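To: Momeck Transit Users List
From: Rider Programs Office, Momeck Regional Transit
Date: 2021-07-23
Subject: Re: Folding bicycles and carts on the Oltument ferry connection

Dear list members,

Thank you for the messages received on this subject. The office is replying to Mr. Arriaga's questions on the list, as several other riders have written to us with similar ones.

Leobardo Arriaga wrote:

> The notice at the Oltument landing says that folding bicycles are
> accepted on the ferry at all hours, but the sign on the Fakir shuttle
> bus says they must be in a bag. I was turned away from the shuttle
> twice this month with a folded bicycle and no bag, after the ferry
> crew had let me on without comment. Which rule applies if I hold one
> through ticket? And does the 15-minute transfer still count if I have
> to wait for the next bus?

The two services are run under separate conditions of carriage, and both notices are correct as posted. We recognize that this is of little help to a passenger holding a single ticket. The following rules apply until the conditions are revised in December.

1. Ferry

Folding bicycles are carried free of charge on every sailing. They must be folded before boarding and kept out of the aisle. Bicycles that do not fold may be taken on the lower deck only, up to a limit of 30 per sailing. Shopping carts and strollers do not count toward this limit.

2. Shuttle bus, Route 513

A folded bicycle must be fully covered. A purpose-made bag is not required - a sheet or a large sack is acceptable, provided that the chain and pedals are not exposed. Drivers have been reminded of this. No more than four folded bicycles may be carried on one bus, and wheelchair users have priority for the open floor area at all times.

3. Transfers

The 15-minute transfer period begins when the ferry ticket is scanned at the exit gate. If a passenger is refused because the bus already has its full number of bicycles, the driver will issue a paper slip extending the transfer to the next departure. A refusal for lack of a cover does not extend the transfer. Mr. Arriaga is invited to send us the times of his two trips so that the fares can be reviewed.

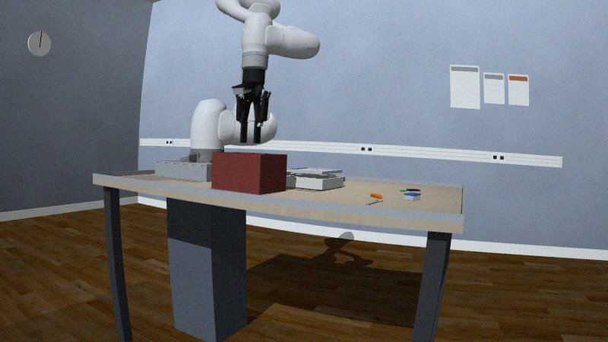 4. Vovance Street stop

The shuttle stop on Vovance Street will move to the north side of the street while the curb is rebuilt. The temporary stop has no shelter and no ticket machine. Passengers boarding there should buy their tickets in advance or pay the driver in cash.

Comments on the December revision may be sent to this list or handed in at the Oltument ticket window. Please give the route and the direction of travel - messages without them are difficult to follow up.

Sincerely,
Rider Programs Office
Momeck Regional Transit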